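Notes on relabelling the rack runs

I spent most of January going back through the bimanual runs Štěpánka Ondrejka and I collected at the Lumthorpe bench. The set holds 2,367 episodes. The question was narrow: does a policy trained with wrist views and a head view do better if each view is given its own weight at each time step, or is a fixed weight good enough?

The fixed version is what everyone in the group had been using. All views go through the same encoder, the features are joined, and the network is left to sort it out. It does sort it out, mostly. Where it fails is late in the approach, when the wrist view fills up with parallel rods and the features stop telling one part of the rack from another. Svatopluk Lukáč called this the fence problem, and the name stuck.

My change is small. A gate reads the joint positions and the previous action, then outputs a weight per view. I trained it with 3 seeds on the full set and held back 499 episodes for testing. The Skinard baseline was retrained on the same split, as the old checkpoint had seen some of the held-out runs.

Views from the rack bench, wrist and head: 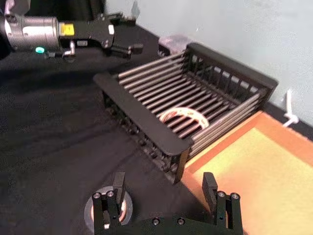
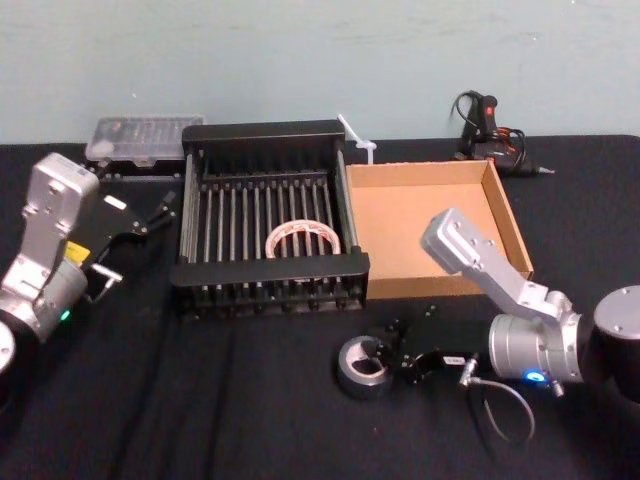
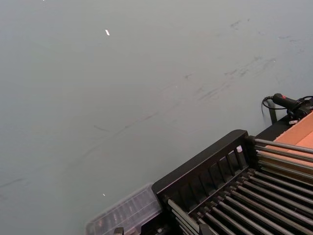
The gate helped on two seeds and made no difference on the third. I would not call that a result yet. What it did change on every seed was the shape of the error: fewer sideways misses near the end rail, slightly more early stops. The early stops look like a threshold matter and I have not tuned it.

One mistake to record. The Jaken loader sorts episodes by name before splitting, so my first split put whole sessions into the test set. Štěpánka spotted it — the test loss was far too smooth. Everything above is from the corrected split.

Next I want to try the gate with the head view dropped at random during training. The config is in the Sasaki branch, under the same name as before.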